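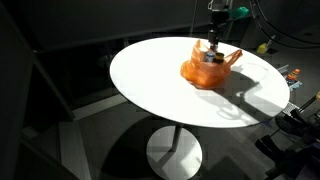 *Gripper over the bag, with the can and the jar still in it.*

I've been looking after the arm at Wirnthorpe since April, and I still don't buy the claim that it "sets itself up." Flendeo's setup guide gives the whole job 21 minutes. My first go took most of an afternoon, and I'd read the guide twice.

The trouble is the bag. A rigid bin has walls you can teach once and forget. A thin plastic bag slumps, and the handles end up wherever they like. Balthasar Riedl, who wrote our pick routine, swears the software copes with that. Maybe it does on his bench. On mine I got 7 clean picks before the fingertips started snagging plastic on the way up.

So I ignored the wizard and did it by hand:

- power down, wipe the fingertips, check both screws at the wrist (one was loose)
- re-zero the gripper fully open, then fully closed
- teach the approach height over the bag, then add 2 cm
- drop the descent speed by half
- run it with a can and a jar side by side, never the can alone

The last one matters most to me. Any gripper looks clever with a single can and clear space on every side.

Balthasar wants to buy the Vávra fingertips next, the soft ones. I've asked to borrow a pair first – I'd like to see them come out of a bag before we pay for them. Meanwhile the wrist screws go on my weekly list.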